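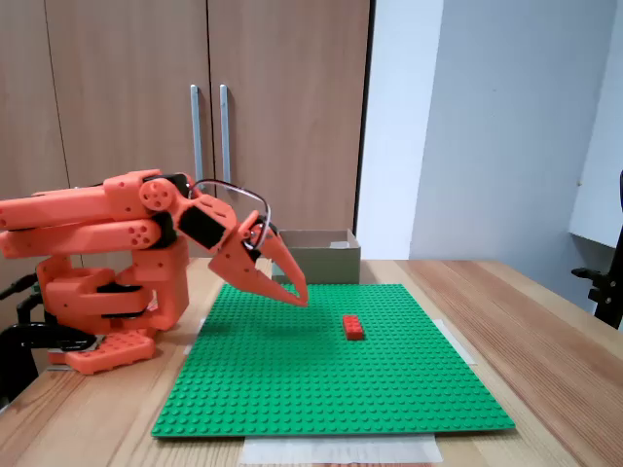 November 2018

The arm did not find its home again this morning. I switched on the supply, waited for the motors to become stiff, and sent the home command, and the wrist stopped a little too low. Yesterday it was good. I wrote in the notebook the position of the wrist motor, 1533, and compared it with the value from June, when I assembled the arm the second time. The difference is small for a number but at the tip of the fingers it is large, because the fingers are long.

First I suspected the software, as always. I loaded the old settings file and the result was the same. Then I held the forearm in one hand and moved the wrist softly with the other, and I felt it: a small click, back and forth, before the motor starts to resist. So it is mechanical. The screw in the middle of the horn had loosened itself, and two of the small screws too. This is the printed plastic from Brumatetti, which I like for the color and for how cleanly it prints, but the holes become wider with time. I have decided to put a washer under every screw of the wrist and to check them each week.

To reach the middle screw I had to take off the motor bracket, and for this the cable of the gripper must be free. I made a mistake here in June. I fastened the cable too short, and when the wrist turned to the far side it pulled on the plug and the gripper lost contact in the middle of a movement. Now I leave a big loop. It looks untidy, and once it caught on the handle of a cup, but it does not pull.

Lunch late. Soup, and the bread from Brasidcombe, which was already hard.

In the afternoon I put the bracket back and did the centering. The order which works for me:

Power off, then turn the wrist by hand until the two marks meet.
Put the horn on without the screw.
Power on, send the middle position, look whether the marks still meet.
If not, power off, move the horn by one tooth, and again.
Screw in, not with force.

I needed three attempts. One tooth is a bigger step than I want, so the rest I corrected in the offset.

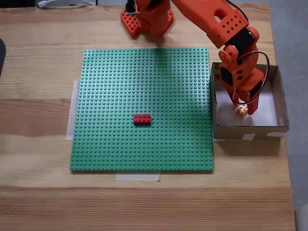
Begay

After the wrist I did the table again. The green plate had moved a little toward me, I think from my sleeve, and the arm does not know this. It goes to where the plate was. I pulled off the old tape, cleaned the wood with a cloth and taped the plate down new. The cardboard tray I also fixed with tape at the front, close beside the plate, with white paper inside. Before it had the naked cardboard and the pale bricks were difficult to see there, for me also.

Then the test. The gripper takes a brick over the plate, carries it across and lets it down in the tray. I gave it a slow speed and let it do up to 20 in a row before I allow the fast one. The pale yellow pieces it holds well, by the sides. With the red two-by-four I must still teach the closing again, the fingers come a bit crooked to it when it lies with the long side across.

The wrist motor was warm afterwards, not hot. I lowered the force of the gripper to 88 from 100, and it still holds. The Pliten manual recommends less but with less the bricks turn between the fingers when the arm brakes.

Still to do: order longer screws, print a second wrist bracket for reserve, write the new offset on the base with a pencil. I have now the value only on a paper, and papers I lose. The power supply makes again its thin whistling sound. I unplugged it for the night.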